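November 23, 2018
Bench notes, two-arm cell. Subject: working rules before the next block of runs.

Picked up from the last entry. The draft rules from Cirmont came back with comments and most of them are fair. I have rewritten the sections that were unclear and tried each one at the bench before keeping it. Anything marked "open" below still needs a decision.

1. Speed and force limits

Hand-guided and jog modes are capped at 57 mm/s at the tool. The cap is set in the controller config and must not be overridden from a script. Last month's habit of raising it "for one pass" stops now. If a task can't be done under the cap, write the task down and bring it to Terence Sowerby. Program mode keeps its own limit, set per task in the task sheet.

Gripper closing force stays at 16 N for rigid parts. Thin-walled or soft parts get a lower value, found by stepping up from the minimum until the part holds through a full lift. The value goes in the task sheet with initials. A value copied from a similar part does not count as found.

Open: whether the force limit should be locked per gripper or per task. Locking it per gripper is simpler. Per task matches how we work. Leaving it per task until the Romimow software update is in, then looking again.

2. Shared space

Each arm has a home side. The strip in the middle is shared and only one arm may hold it at a time. The scheduler handles this in program mode. In manual mode it does not, so the operator calls it out loud: "left in", "left clear", "right in", "right clear". Sounds silly with one person at the bench. Do it anyway, the log microphone picks it up and it makes the timeline readable later.

Minimum distance between the two tools in the shared strip is 300 mm unless the task sheet says handover. Handover tasks need a second person at the stop button for the first full cycle after any change to the program, the tool or the fixture.

3. Fixtures and parts

Parts go down by hand with both arms parked and the drives off. Enabled but not moving is not parked. The parked pose was redefined after the cable snag – wrist up, tool above the part height, cable slack to the outside.

Start positions are written relative to the fixture, never to the table. The table gets bumped. For tray work the reference is the back left corner of the tray. Parts standing behind a tray are placed by the person who will run the task, who then checks reach at low speed before the first cycle.

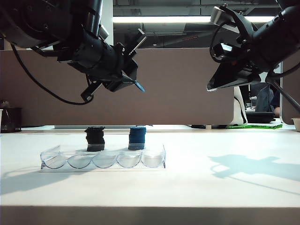

Who is allowed to reset a protective stop?
The person named on the run sheet for that block, after looking at the cell from the front and writing the cause in the log. If the cause isn't known, the entry says "cause unknown" and the cell stays down until a second person has looked. A reset from the remote desk is not allowed for any reason.

4. Cables and tool mounts

Checked at the start of each block with the drives off. Run a hand along the full length, look for flattened spots and for ties that have crept toward a joint. Cable loops must clear the table through the full wrist range. The loop length in the Omoregie mounting note is too long for our setup and I've struck it from the local copy. Replacement length to be measured on both arms after the bracket change. Open.

Fingertips: swap in pairs, even if only one is worn. I swapped one alone earlier in November and spent most of a morning chasing a grasp offset that was the new tip being thicker than the old one.

5. Logging

Each run gets a number, the task sheet revision, tool IDs and the operator. Failed grasps are logged as failures even when the retry works. Irnmont drops the first attempt if the second succeeds and their success rates can't be compared with ours. I asked them to send raw attempt counts. No reply yet.

Run 582 is the first one under the new rules. Everything before it stays in the old folder, read only. Do not merge the two sets, the stop events are coded differently.

6. Lighting and cameras

Room lights on for every logged run. No mixing of runs with lights on and lights off in the same block. If a camera is touched, even to wipe the lens, the calibration check gets repeated and the result noted next to the run number. Shadows from the arms on the tabletop have thrown off the part detector before, so the check is done with the arms in the task start pose – the old instructions had them parked.

To do
Print the revised rules and replace the sheet by the stop button.
Ask Cirmont whether their reviewer wants the shared-strip call-outs in the written procedure or only in training.
Measure cable loops, both arms.
Get a spare set of fingertips out of stores and label them by pair.
Move the force-step procedure into its own page. It's too long for section 1.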